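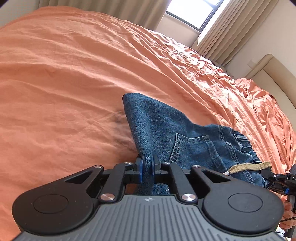
Housekeeping and Laundry Care, Unit 4
Handout: Folding and Storing Denim
Revised 02/03/2019

Bring this sheet to the practical. You will need one pair of jeans, one pair of pants with a drawstring or elastic waist, and a flat surface big enough to lay both out full length. A made bed is fine. A table is better for the pressing section, which is on the next handout.

1. Before folding

Denim should be fully dry before it goes in a drawer or on a shelf. Check the waistband, the pocket bags and the inside of the hems, in that order. These are the thickest parts and they stay damp after the legs feel dry.

Empty all pockets, including the small coin pocket. Close the zipper and button. If there is a drawstring, even up the two ends and tie a loose bow, or tuck the ends inside the waistband. A drawstring left hanging will catch on whatever is stacked next to it.

Care tags stay on. Read them before the garment is put away if you did not wash it yourself. If a tag has been cut out, write "no tag" on the log and treat the item as cold wash, line dry.

2. Surface

Smooth the bedcover first. Wrinkles underneath make it hard to see whether the legs are lined up. A soft duvet will always give a little, so work near the edge of the bed where you can reach without leaning on it. Keep the garment away from pillows and the headboard.

Daylight from the side is useful for checking. Creases and lint show up better than they do under a ceiling light. Open the curtains if the room allows it.

3. The standard fold (thirds)

Lay the jeans face up, waistband away from you. Pull each side seam straight by hand.

Fold one leg over the other so that the back pockets face out. Line up the side seams, then the hems.

The crotch will stick out as a small triangle. Fold it in so the edge makes a straight line from waistband to hem.

Bring the hem up to just below the waistband.

Fold in thirds from the folded end. Press down with the flat of the hand, no iron.

Pick up the finished piece from underneath, with both hands. Lifting by a single pinch of cloth pulls the layers apart and you will have to start again at the second step.

4. The file fold

Same as above through the hem, then fold in half and in half again so the piece stands on its edge. Use this for drawers. Heavy denim stands well. Lightweight denim and drawstring styles tend to slump and need something on both sides to hold them up. The Femik dividers in the practice room are for this. Put them back in the bin when you finish.

5. Shelf stacks

Alternate the thick end (waistband) left and right as you stack, or the pile will lean. Patch pockets add bulk. Put those pairs at the bottom. Heaviest cloth goes low, lightest on top.

Shelf units in the practice room are the Nedetti 600 mm type. Two stacks fit side by side with a gap between. Do not push the stacks against the back wall.

6. Common errors

Inside seams not matched, so one leg shows past the other.
Pocket lining left hanging out.
Folding across a back pocket. This leaves a line in the stitching.
Drawstring trapped in the fold with one end pulled short.
Zipper left open. It scratches the next garment.

7. Log sheet

Record each item by type, waist style (button, elastic, drawstring), fold used, and where it was stored. Use page 39 of the workbook. Hand in the sheet at the end of the session.

Reading for next time: Plekton fabric guide, section on cotton twill and denim. Skip the part on dyeing.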